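I moved to Clilside in June and now I try to write in English every day, also when I have nothing to say. Sorry in advance to my 17 followers.

My neighbour Silviu Voicu says "not too bad" and I still don't know if he is happy or ill. In my language this would be a complaint.

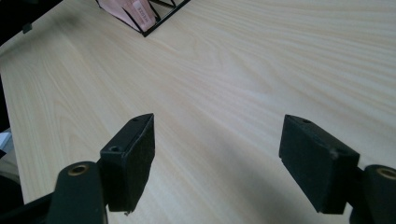
Wood grain on a desk, long lines and wide curves.

New word this week: "drizzle". I learned 62 words for my evening class and this is the only one I have used outside. Four times, all on the way to the bus.

Tomorrow I will try "mustn't grumble".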